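Section 3: Winding the Bobbin and Threading the Hamen

Wind a full bobbin before you start piecing. The Hamen takes Grallier class bobbins only.

1. Turn the power switch off and raise the presser foot.
2. Set the spool on the pin and fit the small cap over it.

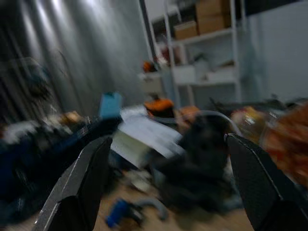
3. Pass the thread through guide 2, then push the bobbin onto the winder until it clicks.
4. Turn the power on and press the pedal gently. Stop when the bobbin is full.

Note: For quilting cotton, wind at half speed. Fast winding stretches the thread and puckers the seam later.
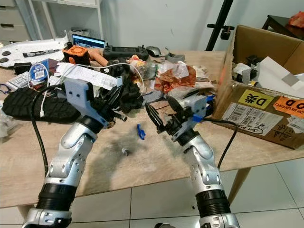
Cluttered wooden table with two robotic arms

5. Drop the bobbin into its case and leave 3 inches of tail.
6. Thread the needle from front to back – never from the side.

Sew a test seam on two layers of scrap, 25 stitches or so.
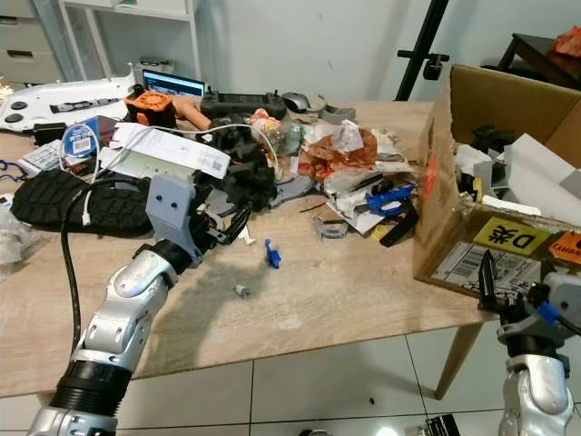 If loops show on the underside, rethread the top before you touch the tension dial. Most loops come from thread that missed the take-up lever.

CAUTION: Keep fingers clear of the needle when the power is on.

7. Trim both tails and close the bobbin cover.

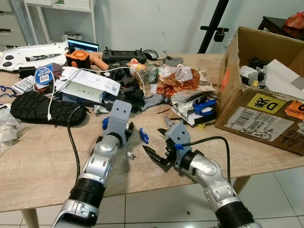 Section 4: Choosing a Presser Foot

Use the Willthorpe quarter-inch foot for piecing and the walking foot for quilting through batting.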